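Household Science, Evening Course
Handout 3: Keeping Things Cold

Welcome back! Last time we got as far as evaporation and a wet tea towel round a milk bottle, and several of you went home and tried it, which made me very happy. Now we can do the real thing -- the refrigerator -- and I hope by the end of this handout you'll never hear that hum from the kitchen in quite the same way again.

Where the heat goes

Start with the one idea you must hold on to. A fridge doesn't make cold. It picks up heat from the inside and drops it in the room, and the electricity you pay for is what drives the move. Put your hand near the back or side of a fridge that has been running for a while and you can feel the heat that used to be in your leftovers (plus a bit extra from the motor).

So what happens if you leave the door open on a hot day to cool the kitchen? The kitchen gets warmer! Work through why before you come to class. Draw a box round the whole room and ask what is coming in through the wall socket.

The loop

Most household fridges work by sending a fluid round and round a closed pipe.

1. Inside the cabinet the fluid boils at low pressure. Boiling takes in heat, just as it did with our tea towel.
2. The compressor squeezes the vapour, and it comes out hot.
3. In the outer coils the hot vapour gives its heat to the room and turns back to liquid.
4. The liquid goes through a very narrow tube, the pressure drops, it turns cold, and off we go again.

I love step 4. It has no moving parts at all, only a thin piece of pipe, and the whole thing depends on it.

A sum to try

Take 200 g of water and cool it by 40 degrees. Water needs 4.2 joules for each gram and each degree, so the heat to be moved is

200 x 4.2 x 40 = 33,600 joules

Now suppose the fridge moves 3 joules of heat for every joule of electricity. The bill is 11,200 joules, less than a kettle uses in six seconds. People often think there must be a mistake here, getting more out than you put in. There isn't: the heat was already in the water, and we've only paid for the carrying.

Small fridges

A small cabinet has a lot of wall for the space inside it. Halve every side of a box and you have a quarter of the wall but only an eighth of the room for food. Heat leaks in through the walls, so litre for litre the little ones have a harder job. The Dekard worksheet has a table for this; fill in the first two rows and leave the door seal question until we've talked about insulation.

Some small coolers have no compressor and use an electric plate which gets cold on one face and hot on the other. They're very quiet, but they usually need more electricity for the same cooling. More on those next time -- I have one we can take apart!

Before the next class

Read the chapter on insulation in the Gornanier booklet, page 859 onwards in the bound set (yes, it's heavy, the Roltevley library has a desk copy). Put a thermometer in a glass of water on the middle shelf at home, leave it overnight, and bring me the reading. Then do the same on the bottom shelf.

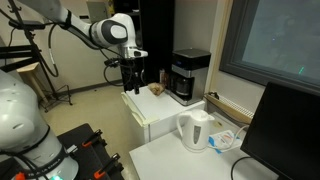 Fig. 1. A white mini fridge.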